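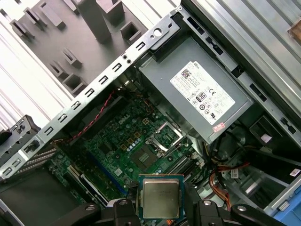 Every June my sister-in-law asks me whether the machines can do my job yet, and every June I say something vague and pass her the potatoes. I refurbish old desktops for a living, so this year I thought I'd try to give a proper answer, and it's going to take me a few posts (you know how I am). The job I always come back to is seating a processor. You have the tower on its side, the lid off, the metal frame on the socket standing open, and the chip has to come down flat with the gold contacts facing the board. A gripper holding a chip level over an old Dell board like that is the part I'd have told you was years away!

2/ When I trained new people at Tapia I used to say the same thing to each of them: don't press. You set the chip down and let go. If you feel like you need to push, pick it up and look again. That sounds like nothing at all, but it takes a person a good long while to believe it, because everything else in a computer wants a shove. Memory wants a shove. Those big power plugs want a shove and a bad word.

3/ So my first answer is yes, I do think the chip can be a machine's job. It's a flat square thing going into a square place, the place stays put, and a steady hand is most of it. My own hands are less steady than they were, and I'm not too proud to say so.

4/ Where I get doubtful is the cables. Look at any tower that's had a few owners and there's that spill of orange and yellow and red and black coming out from under the power supply, and it lies wherever it wants to lie. You move one bundle to reach a plug and three others slide over. I do it with the back of my left hand without thinking. I couldn't write you instructions for it if you paid me.

5/ Perla Rosales and I argued about this over lunch on Monday. She says cables are only hard because we let them be hard, and that if people built towers with machines in mind we'd have short fixed leads and the whole trouble would go away. I said fine, Perla, but I have 109 towers on the shelves and every one of them was built for somebody with fingers.

6/ Then there's the house side, which is what my sister-in-law really wants to know. She doesn't care about sockets, she wants the dishwasher emptied. I think that's harder than my bench! A bench has a light over it and the same screwdriver in the same spot. Her kitchen has two teenagers and a dog, and the mugs live in a different cupboard depending on who put them away.

7/ Vilja Kallio wrote back to an earlier post of mine asking what I'd hand over first if I could pick. Dust. I would hand over dust tomorrow. Heatsink fins packed solid, four or five machines in a row, my nose running till supper. Please, somebody, take the dust.

8/ And what I'd keep is the bit right after, when it's all back together and you press the button and wait for the fan. I've been doing this a long time and I still hold my breath. Anyway, if any of you work somewhere that has handed over some of the fiddly jobs, tell me which ones, and whether you miss them. I'll be reading replies with my coffee.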